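Sevelham Makers Help › Robot arms › Teaching and teleoperation

Drawer opening: teach by hand or by remote control? My demonstrations come out very uneven

Asked 2022-06-16 by wattle_k
Tags: teleoperation, hand guiding, wrist camera, drawers

Hello all. I am teaching a small arm to open and close the drawers of a white cabinet which stands on a white table. I am a mechanical person by education, the learning part is new for me, so please excuse me if I use some wrong words.

My setup is one arm with a two-finger gripper, a small camera near the gripper, and the Gemari recorder, which saves the joint positions and the camera together. For the remote control I use a second, smaller arm which I move with my hand, and the big one follows. The software between them is Sirnuvero. I did not change anything in its default settings except the speed limit, which I made lower.

Until now I have recorded 76 demonstrations. A part of them I made by hand guiding, that means I hold the wrist of the arm and push it where it must go. The rest I made with the small arm. I put all of them together in one training and the result is not good. The arm goes in the direction of the cabinet, this part is almost always nice, but then it waits near the handle, or it closes the fingers too early, in the air. When it does take a handle it pulls a little to the side and the drawer gets stuck.

To give you an idea of the place, I add two views from the wrist.

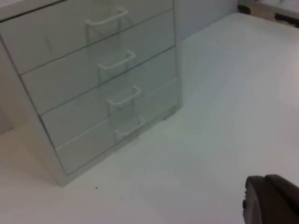

View from the wrist, with the gripper still away from the handles.

The handles are the same white as the drawers, so I think the contrast is a part of my problem. On my screen I can find them mostly by the shadow. But when I teach by hand I do not look at the screen at all, I look at the real cabinet with my own eyes, and of course then it is easy.

Also I notice that my two ways of teaching look very different in the recording. By hand I am fast and I make a curve. By remote control I am slow, and I stop 8 or more times before the grasp to check if the fingers are on both sides of the bar. When I watch it played back it looks like two different persons did it.

My starting positions are also not always the same. Sometimes I begin high, where the camera has several drawers in view, and sometimes I begin lower and more to the side, and then there is much table and only a piece of the cabinet. I did this on purpose, I have read that variation is good. Now I am not so sure if this is the good kind of variation. In the second view there is only a corner of the cabinet, and the handles go out at the left side.

My questions:

Should I throw away the hand guided ones and keep only the remote ones, or the opposite?
Is it bad to start from a place where the handle is only partly visible?
How do I teach the pull so that it goes straight?

I can record again, time is not a big problem. I only do not want to record the same mistakes again for a whole week.

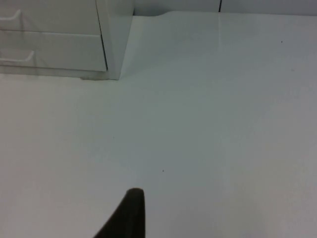 Iona Carnegie
Accepted answer

I would keep the remote ones and put the hand guided ones in a separate folder. Do not delete them, you may want them later for checking the reach of the arm or something like this. But do not train on both together, at least not for now.

The first reason is the one you already found. When you guide by hand you use your own eyes and the feeling in your fingers, and the policy has neither of them. It gets the camera. If you decide to close the gripper from something the camera did not show, the policy can't learn when to close. I think your "closes in the air" comes from there. Please check also if your own hand or sleeve comes into the camera during the hand guiding. If yes, the policy has seen a hand next to the gripper in many examples, and then at run time there is no hand.

When you record again, do it only from the screen. Turn your chair so that you have your back to the cabinet, or put a piece of cardboard between. It is unpleasant for the first hour. You will be slower and you will miss some handles, but every decision you make will be a decision that is possible from the picture.

About the stops. Stopping teaches stopping. If the arm stands still near the handle in most of your demonstrations, the policy learns that near the handle one stands still, and it has no way to know when the waiting is over. Practice the approach without recording until you can go in one slow movement. Slow is fine. For the old recordings, you can cut out the parts where no joint moves, but look at each one after the cut, and be careful not to remove the moment when the fingers close. In that moment the arm is also standing still — only the gripper moves — and an automatic filter will happily eat it. I lost a full set this way in November.

About the start. Variation is good if the arm can still find out what to do. With the handle half visible it can be okay, if the first thing you do in the demonstration is to move so that it becomes fully visible, and you do it the same way each time. What is not okay is to go directly at a handle the camera does not have, from memory. Decide also which drawer. If all drawers look alike and you sometimes open one and sometimes another, without any signal to the policy, it will go for something in the middle. Begin with one drawer only.

For the pull: most small leader arms make a curve when you pull, because your elbow makes a curve. Look if you can lock the wrist rotation in your software after the grasp. I don't use Sirnuvero myself so I can't tell you which menu. If there is no such lock, pull in short distance first, let the drawer find its own direction, and do not squeeze the handle more than necessary. A bar held a bit loosely can turn between the fingers and then a small error in angle does not matter so much.

Comments on this answer

wattle_k: Thank you, this is very clear. I looked in the recordings and yes, my sleeve is in many of the hand guided ones. I did not think about it at all. The wrist lock exists, it is called "hold orientation" and it was off.

wattle_k: One more thing, how many for one drawer before I train the first time?

Iona Carnegie: Make a small set in one afternoon, train, and look at what fails. It is better than to make a big set blind. Write down where it fails and record more from those places.

pelmet
2 votes

I disagree a little with the above. Hand guiding is not bad in general, it depends what you record. If you guide by hand, save only the joint positions, then step away and let the arm replay the same path while the camera records. Then there is no hand in the image and the motion is smooth. I do all my contact tasks like this, because with a remote arm without force feedback I never feel when a drawer is jammed and I just pull harder.

The bad side is that you need to put everything back exactly before the replay. For a drawer it is easy, close it and do not move the cabinet. I stick tape at the corners so I know if it moved.

It does not solve the problem of looking with your own eyes, that part I agree.

Comments on this answer

wattle_k: I will try this for the pull only. Does Gemari allow to replay and record at the same time?

pelmet: The old version yes. The new one I don't know, I did not update.

Wattanapong
0 votes

put colored tape on handles, problem solved

Comments on this answer

Iona Carnegie: It will work as long as the tape is there. If the white handles are part of the task, then leave them white and move a lamp so that the shadows are stronger. Keep the lamp in the same place for recording and for testing.

wattle_k: I have a desk lamp, I will try with it first. I will write here when I have the new set.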